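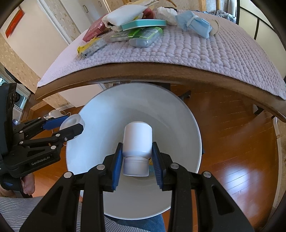 10/11/26. Open day, handling station. Entry for the shared notebook.

The visiting party from Weltard was received at the front bench and remained for 70 minutes. Two hand-held grippers were demonstrated on ordinary household goods. The operator used both at once, with the bottle in one and the small cup in the other, working over the white bowl. The bottle was held upside down with the screw cap toward the palm of the gripper. Visitors asked whether the blue ridged pads would mark soft plastic. This was not tested and should be added to the Drilby list.

Visitors were then invited to try the tools in pairs, up to 4 at a time. Most squeezed too hard at first. The snack bar and the folded face mask drew the most attempts. The crumpled bags were considered the hardest items to pick up cleanly, and Ramasamy has requested a separate session on them.

Recordings kept from the day: 132. The running total for the Eren folder is now 3,698.

Points to carry forward: the knitted cloth catches on the fingertips when flat items are picked up, and a smooth cloth should be tried beside it. Left-handed visitors need a longer introduction. The sign-in sheet from September was used again and requires replacement.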